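Section 5: Recovering from a missed pick

So your arm went down for a part, came back up with nothing, and stopped with fault 177 on the panel. Good news: this is one of the most fixable faults in the whole Flukis system, and you can learn a lot about your cell by working through it properly. Set aside a quiet half hour the first time. After that it goes much faster!

This section covers Flukis controllers running the Gultetell pick planner, with the simulated cell installed. If you haven't set up the simulated cell yet, go back to Section 4 and do that first. You'll need it for steps 7 through 12.

What fault 177 means

The planner sends the tool to a part, closes on it, and then checks for a load. If the check finds no load, the controller tries again. When the retries run out, it holds the arm where it is and raises the fault. The arm is still powered in this state. It is holding position, and it can move as soon as someone clears the fault from any connected panel.

CAUTION: A held arm is a live arm. Do not reach onto the mat to pick up or straighten a part while fault 177 is showing. Press the emergency stop and lock out the cell before you go inside the guarding.

CAUTION: Do not clear the fault and press Resume to "see if it goes away." The planner picks up where it left off, with the same bad position, and will drive the tool down to the same spot.

Part A: Make the cell safe

1. Press the emergency stop on the panel. The status lamp changes from amber to red.

2. Turn the key switch to Service and take the key with you. Keep it in your pocket until you reach Part C.

3. Wait for the brake message on the panel before you open the gate. If it hasn't appeared after 5 seconds, leave the gate closed and go to "Brake message does not appear" in Section 8.

4. Look at the tool from outside the guarding. If it is pressing on a part or on the mat, don't push the arm by hand. Use the brake release procedure in Section 8, with a second person at the panel.

5. Write down where each part is lying, or take a quick snapshot with your phone. You'll want this when you rebuild the layout in simulation, and it's very easy to forget once you start moving things.

6. Save the event log to a USB drive. Open Logs, choose Last Stop, then Export. The export holds the last 490 events, so do this before you run anything else or the useful lines will scroll off the end.

Note: If the log shows fault 767 just ahead of fault 177, you have a lost encoder reference as well. Stop here and complete the homing procedure in Section 3. Then come back and start again at step 7.

Part B: Replay the pick in the simulated cell

Now for the fun part. The simulated cell lets you run the same pick as many times as you like with no risk to your hands, your tool or your parts. Most missed picks show themselves in the first couple of replays.

7. On the workstation, open the simulated cell and choose New Layout. Add the parts one by one, using the notes or snapshot from step 5. Place them as closely as you can, including the angle of any long parts. A rod that is turned a little on the mat needs a different wrist angle, and that is often the whole story.

8. Switch to the overhead view. It's the best one for comparing part positions with your notes, and it shows the base plate and the mat together.
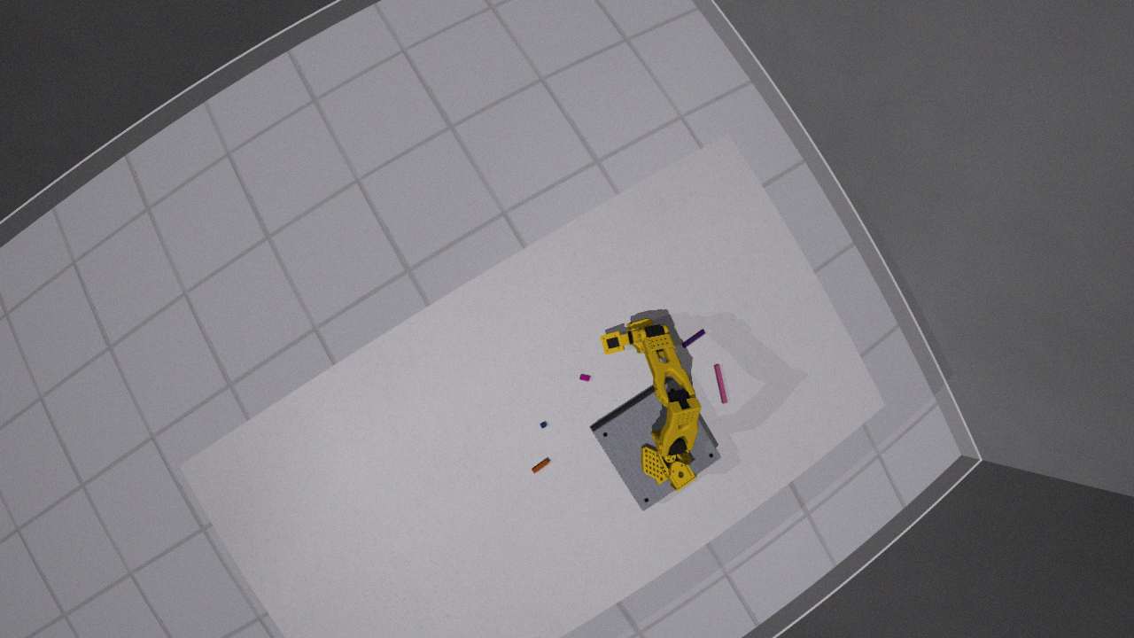

Figure 5-2. Simulated cell, overhead view. Cubes and rods are spread over the mat, and nothing is held at the tool.

9. Check the angle of the base plate against the mat. The plate does not have to be square to the mat, but the angle in the simulated cell must match the one on your floor. If somebody has unbolted and refitted the real base, even by a small amount, the planner will be off by more and more as the arm reaches farther out.

10. Load the exported log and press Replay. Use quarter speed for the first run.

11. Watch the tool as it comes down. Change to the side view if you need to see how much height is left above the part.

12. Match what you see to one of these results:

Tool comes down beside the part, same direction every time. The mat reference has shifted. Redo the mat calibration in Section 3.

Tool comes down in the right place but at the wrong angle. The part's heading is wrong in the layout file. Open the part, correct the heading, and save.

Tool stops above the part. The part height is set too high. This one turns up a lot with small cubes that were copied from a bigger cube's entry.

Replay picks the part cleanly. The plan is fine and the trouble is in the real cell. Check the tool jaws for wear or dirt, then check the load sensor cable at the wrist.

Note: Shadows in the overhead view are only there to help you judge height. They have no effect on the planner. If they get in your way, turn them off under View.

Part C: Return to service

13. Copy the corrected layout to the controller. The old one is kept as a backup with the date in its name (for instance, layout 26/05/2020), so you can always go back to it.

14. Make sure everyone is out of the guarding, close the gate, and turn the key switch to Run.

15. Reset the emergency stop and clear fault 177. Choose Restart from Home. Do not choose Resume.

16. Run one pick at reduced speed with your hand on the stop button. If it goes well, run a second pick on the part farthest from the base. That's the tough one, and it's a great feeling when it lands right in the jaws.

17. Bring the cell back to full speed.

If the fault returns

Repeat Part A in full, including the log export, and send both logs to Fitzsimmons support along with your layout file. Please include the serial number from the controller door. If your cell was installed by Indivside, send them a copy too, as they hold the original floor measurements for the base.

Leave the key switch in Service until you hear back.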